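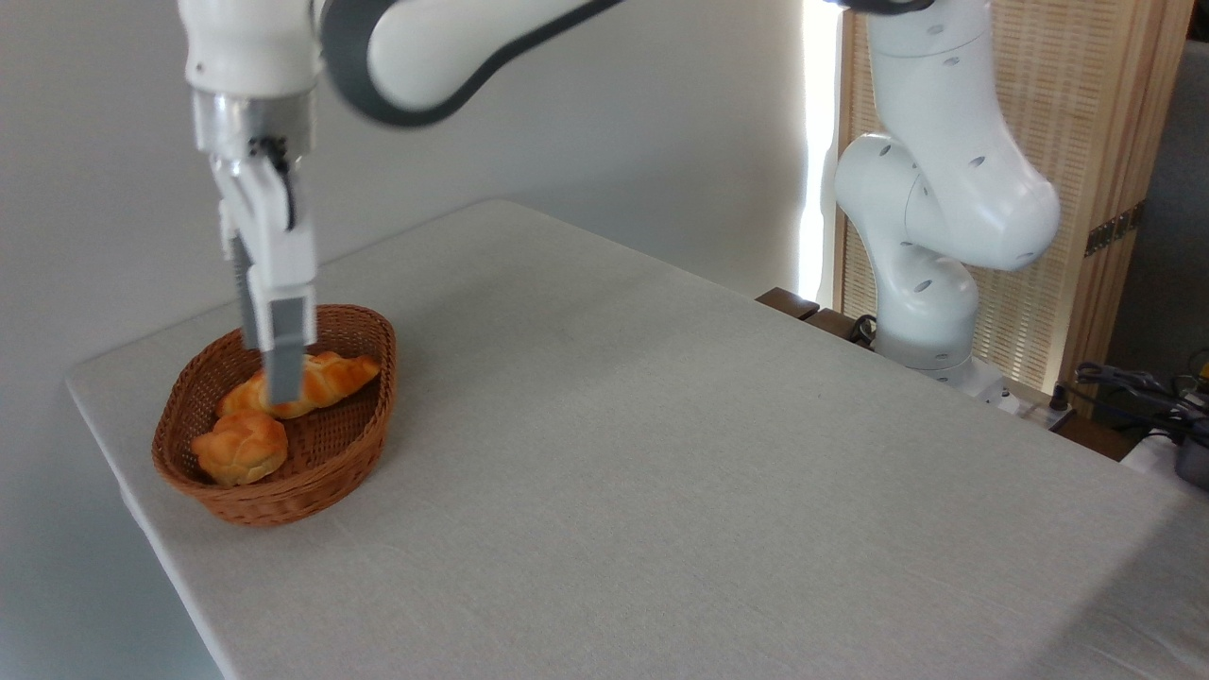
I'm trying to reproduce the result in the Lamura write-up on picking by learned grasp scoring, and I can't get near their numbers. They report 100 attempts per object with a fixed camera and a two-finger gripper. We run the same kind of setup, and on single objects our policy does fine. The trouble starts when two things touch. With the long braided roll and the small knotted one together in the wicker basket, the gripper goes down onto the middle of the long roll even though the small one overlaps its lower end. Over our last 100 attempts with two objects in a container we got 53 clean lifts. With single objects on the cloth the failures are rare enough that I stopped logging them.

Same weights, same camera position, same lighting. The policy was trained on demonstrations from one operator, five sessions. Container trials were in the last session only. Is this a data problem, or is the grasp scoring wrong for objects that overlap? I would like to know before I collect more, as each session takes most of a day to set up and reset.

-- Angelica Estrella

2 answers

I'd look at the data first. If containers only show up in one session out of five, the policy has mostly learned what a pick looks like on a flat surface. On a flat surface the middle of a long object is a good place to grab, so that is what it does. It has no reason to care about a rim or a second object.

What worked for us on the Haltari bench was to split the failures by type before collecting anything new. Go through your 47 misses and put each one in one of these:

fingers closed on nothing
fingers hit the rim on the way down
pressed on the object from above and never got around it
lifted, then dropped
lifted both

If most of them are the third kind, you have a height and finger placement problem, and more demonstrations of the same sort won't help much. You want demonstrations where the operator comes in across the narrow direction of the object with the fingers already open wide enough. If they are mostly the last kind, it's the overlap. Then have the operator always take the top object first, every time. Ours didn't, and the policy averaged the two choices and went down between them.

Also check that success is scored the same way as in the write-up. Some groups count a lift if the object leaves the surface at all. We hold it for five seconds, which cost us around 7 points compared with the looser rule. I don't know what Lamura used. It isn't in the main text as far as I could find, maybe in the supplement.

One more thing -- keep a set of trials you never train on, with the objects placed from a printed layout. Otherwise you will add a session, see the number go up, and not know if the placements just got easier.

Had the same thing with Drakon code, different gripper. It was the camera calibration, off by a few millimeters. On the flat table you don't notice because there is room for error, in a basket you do. Redo calibration and run it again before you change anything else. Takes ten minutes.

Contact the moderators | Copyright 2019 Ibarra Help Pages | Back to top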